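«El error casi nunca está donde lo busca el cliente»

El equipo de software de Kudberg lleva cuatro años escribiendo código para manipulación robótica. No fabrica brazos ni pinzas. Su trabajo empieza cuando alguien ya tiene el hardware y quiere que haga algo útil con él. Hablamos con la persona que dirige el área de percepción y control, que prefirió responder en nombre del grupo y sin aparecer con su nombre.

La primera pregunta era obligada: qué hacen exactamente un día cualquiera. «Mirar registros», contesta. «La gente se imagina que entrenamos modelos de la mañana a la noche. Entrenar ocupa a la máquina. A nosotros nos ocupa saber si lo que le damos a la máquina está bien.»

Su producto principal se llama Grolska y es una herramienta de revisión de demostraciones. Toma el vídeo de muñeca, la trayectoria estimada y la apertura de los dedos, y los alinea en una misma línea de tiempo. Suena sencillo, pero les costó dos reescrituras completas. «En la primera versión confiábamos en las marcas de tiempo que ponía cada dispositivo. Fue un error nuestro. Cada reloj deriva a su manera, y una trayectoria que va adelantada respecto a la imagen enseña al modelo a cerrar los dedos antes de llegar al objeto.»

Ahora miden el desfase al comienzo de cada sesión y lo vuelven a medir al final. Si los dos valores difieren más de lo permitido, la sesión entera pasa a revisión manual. De la última tanda, con 2.000 demostraciones, apartaron 52 por este motivo. Le preguntamos si no es una cifra baja para tanto esfuerzo. «Depende de cuáles sean. Si las 52 son de la misma tarea, te has quedado sin esa tarea.»
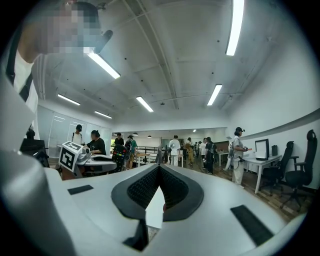
La parte que más discusiones internas provoca es la localización. Grolska reconstruye el movimiento de la pinza a partir de la imagen y de los sensores inerciales, y el resultado depende mucho de lo que haya alrededor. Las paredes blancas y lisas dan pocos puntos a los que agarrarse. La gente que camina da muchos, pero malos. «El algoritmo ve una esquina muy nítida, la sigue, y la esquina es la mochila de alguien que va a por un café. Durante un segundo el sistema cree que la que se mueve es la pinza.»

Para resolverlo probaron primero a enmascarar a las personas con un modelo de segmentación. Funcionaba bien, aunque era lento y a veces borraba también la mano y el objeto que se estaba manipulando. La solución actual es menos elegante, según admite: un filtro que descarta los puntos incoherentes con la aceleración medida, y una segunda pasada con marcadores visuales cuando los hay. «Los marcadores no le gustan a nadie en las publicaciones. En una nave, con un plazo de entrega, les gustan a todos.»

El planificador vino después y se llama Athanasiadis, nombre que ya nadie del equipo se molesta en abreviar. Recibe la acción propuesta por el modelo y comprueba que el brazo puede ejecutarla sin acercarse a un límite articular. Trabaja con un presupuesto de 100 milisegundos. Si no encuentra una salida en ese tiempo, frena y conserva la última posición segura. «Al principio intentábamos apurar y devolver siempre algo. Un plan mediocre que llega tarde es peor que quedarse quieto. Lo aprendimos con una caja de tornillos por el suelo.»

Sobre las políticas aprendidas de extremo a extremo habla sin entusiasmo y sin desprecio. Las usan en las tareas de agarre, donde el control clásico les daba más trabajo. En los desplazamientos largos siguen prefiriendo un planificador convencional. «Puedo abrirlo y ver por qué ha girado el codo. Con la política tengo que repetir la prueba muchas veces y fiarme de la estadística.»

El equipo prepara ahora la versión 2 de Grolska, que se está probando con Ollareck, una planta de embalaje. El cambio principal es que el aviso de mala calidad llega durante la grabación, cuando todavía se puede repetir la toma. Hasta ahora el operador se enteraba al día siguiente. Quieren cerrarla en diciembre, y queda pendiente la calibración de los dedos, cuya apertura se estima peor cuando la luz viene de frente.

Le pedimos un consejo para quien empiece en este terreno. Se lo piensa un rato. «Que guarde los datos en bruto. Nosotros borramos los del primer año para ahorrar disco y hoy pagaríamos por tenerlos.»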